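Karnesgate Kitchen Cell: Setup and Upkeep
Gallery updated 8/30/18
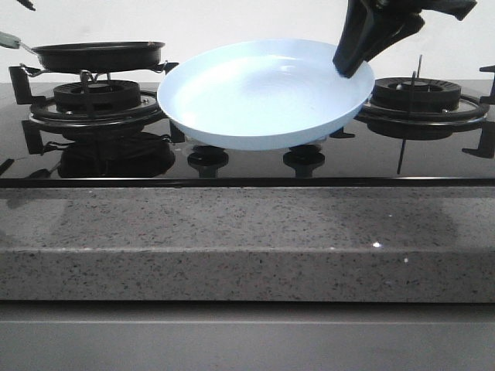 The kitchen cell at Karnesgate runs pan handling on a gas cooktop. The arm picks up cookware, moves it between burners and the counter, and puts it down again. We look after it under the same service plan as the packing cells, but most of the work is different. There is no conveyor and no guarding to speak of on the counter side, and nearly every fault we get comes down to where a pan ended up or how it was held.

The notes on this page cover the gripper, the cooktop and the counter as we keep them now. They replace the February page.

Gripper mounting
The gripper is a Plilliteck two-finger unit on a quick-change plate. Torque the plate screws in a cross pattern, then mark each head with paint pen. A broken paint line at the weekly check means the unit comes off and goes back on from scratch. Do not just nip up the loose screw.

Finger pads
Pads are changed every 3000 grips or at the first sign of glazing, whichever comes first. Change them as a set. A new pad on one finger and an old one on the other will turn the pan in the grip. Pads come from Kemico in bags and should stay in the bag until needed.

Grip force
Start at 37 percent of full force for shallow pans held by the rim. If a pan slips with new pads at that setting, check the approach angle before touching the force. Turning it up has bent one rim already, and a bent rim will not seat in the fingers the same way twice.

Rim grip
One finger inside the pan and one outside, with the pan hanging level enough that it comes down flat. The teach point is taken on the rim itself, away from any handle mount. Save it under the pan's own number. We had 2 pans sharing a point for most of the winter and the smaller one was always set down off center.

Teaching a new pan
Jog in slow mode from the home position. Close the fingers by hand control first, then record. Lift, hold, lower, and open. Do this with the pan empty and the gas valve at the wall closed. Only run it at full speed after it has gone through the whole program clean.

Pan supports
Supports come off for cleaning and have to go back in the same orientation. A support that sits crooked shifts the height of the pan, and the arm will either drop it or press it down into the burner. Push each corner with a finger after refitting. Any rock at all, take it off and look underneath.

Burner caps
Caps are cleaned with a nylon brush and dried fully before they go back. Brush along the grooves. Check that the cap drops into its seat and does not spin freely. Caps are not swapped between burners.

Igniters and probes
Wipe with a dry cloth only. A bent probe gets logged and the burner is taken out of the program until it has been replaced. Don't straighten one with pliers.

Glass
The glass is cleaned at the end of every shift. Soapy water first, then plain water, then a lint-free towel. A greasy film gives the vision software trouble on the lower edge of dark pans, and most of the "pan not found" stops on the log clear up after a proper wipe. No powder cleaners.

Camera check
Load the reference view and compare it with the live one. The front trim of the cooktop and the front edge of the counter should line up with the stored lines. If they don't, loosen the bracket, reset it, tighten, and run the calibration again. It takes 59 seconds when it goes through the first time.

Counter
Keep the stone in front of the cooktop clear during a run. Tools left on it have been the main cause of stops on the lowering move.

Cables
The gripper cable is supplied by Gallagher and tied in a loose loop above the wrist. Leave enough slack for a full turn of the last joint. Look for shine on the jacket where it has been rubbing and move the tie a little each month so that it doesn't wear in one place.

Restart after a stop
Open the fingers only when the pan is resting on something. If it is in the air, put a hand under the pan with a heat glove on, release from the pendant, and set it on the counter. Send the arm home, clear the fault, and start again from the first step of the program.

Spare parts
Pads, plate screws and one complete set of fingers are in the gray drawer by the panel. Sign the card when you take the last of anything.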